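How to Reserve and Prepare a Shared Workroom at the Cuscombe Learning Center

Cuscombe Learning Center makes its shared workrooms available to registered groups for classes, meetings, and craft sessions. The steps on this page apply to first-time and returning groups alike. Please read them in full before submitting a request.

Before you begin

You will need your group registration number, the name of the person who will be responsible for the room, and an estimate of attendance. The Mulletti Room holds up to 40 people seated at tables. The Lebrun Room is intended for smaller groups and may not be reserved for events at which food is served. Groups that have not yet registered should complete Form 551 at the front desk. Registration is valid for one year and must be renewed each October.

Step 1. Choose a room and a time

Consult the room calendar posted at the front desk or on the reservations page. Times shown in gray are already taken. Reservations are made in blocks of one hour, and setup and cleanup must fall within the time reserved. A group that needs an hour of teaching and half an hour of setup should therefore request two blocks.

Step 2. Submit the request

Complete the reservation form and return it at least five working days in advance. Requests are handled in the order received. A written confirmation is sent by email, and the room is not considered reserved until that message arrives. If your plans change, reply to the confirmation and keep the original subject line.

Step 3. Collect the key

Keys are issued at the front desk against a signature. The person who signs for the key must be the person named on the form — substitutions are accepted only with a note from the group. A fee of $39 is charged for a lost key.

Step 4. Arrange the tables

Tables may be moved within the room but may not be taken into the hallway. Two people should lift each table, one at either end. Do not drag tables across the floor. Keep the doorway and the path to the exit clear at all times, and leave enough space between rows for a wheelchair to pass.

For writing classes, place the tables in rows facing the board. For discussion groups, a square with an open center works well. Craft groups generally prefer to push tables together in pairs so that supplies can be shared.
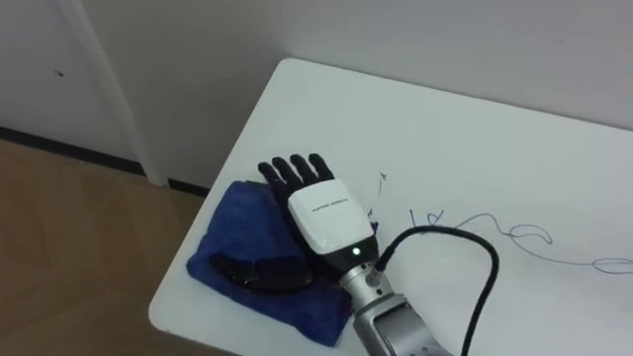 White tabletop with rounded corner
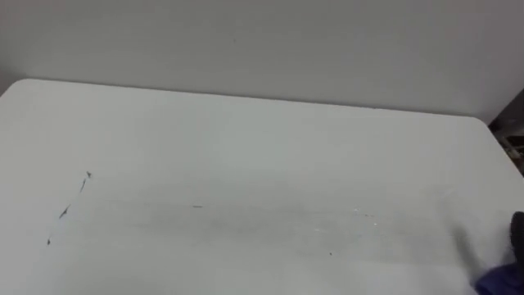 Page last changed: 2025-03-08

Step 5. Protect the work surface

Cover the tables before using paint, glue, ink, or clay. Brown paper is kept in the supply closet and may be used without charge. Cutting must be done on a mat. Tape may be used to hold paper in place, but it must be removed at the end of the session along with any residue. Hot plates and open flames are not permitted in either room.

Step 6. Clean and return the room

Wipe each table with a damp cloth and a small amount of mild soap, then dry it. Do not use scouring pads, bleach, or solvent cleaners. Return tables and chairs to the layout shown on the wall plan, close the windows, and switch off the lights. The key must be returned before the end of the reserved time.

Damage and late returns

Report any damage when returning the key, including damage noticed on arrival. Groups that return a key late on two occasions may be asked to wait one month before reserving again.

Large events

Events with more than 40 people cannot be held in the workrooms. The Flerninov Hall seats 300 and is reserved through a separate application, which must include a floor plan and proof of insurance.

Questions about this procedure may be directed to Botond Gulyás, Room Reservations, at the front desk during opening hours.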